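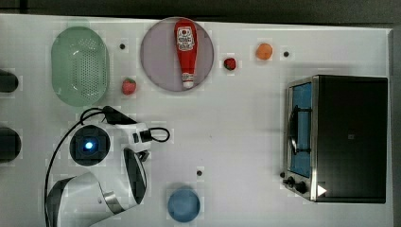 Open Day – Frequently Asked Questions

Last updated: January

Where is the demonstration held?
In the Stundlow building, ground floor. Enter from the Steinbach Road side. Parking is limited to 76 spaces.

What does the kitchen table demonstration involve?
A single arm with a gripper works on a white tabletop set with kitchen items: a colander, a plate, a bowl, small fruit, a ketchup bottle and a toaster oven. Tasks are pick-and-place, plus opening and closing the oven door. The oven is not powered.

How long is a session?
Each session runs 20 minutes, including questions. The last one starts at 3:30 pm.

Can visitors choose the task?
Yes, from a printed list. Free-form requests are not accepted – the Droltar controller runs only tasks it has been trained on.

How much training data is used?
The current model was trained on about 2,000 recorded runs. A further 538 were held back for testing.

Does the arm use a camera?
Yes. A camera module is mounted at the wrist, and its lens shows a blue light.

Can I touch the objects?
Only when the operator has stopped the arm. Please do not lean on the table or move the cables.

Is filming allowed?
Yes, without flash or tripods.

Are school groups welcome?
Yes. Book through the Wumberg front desk and include the year level and any access requirements.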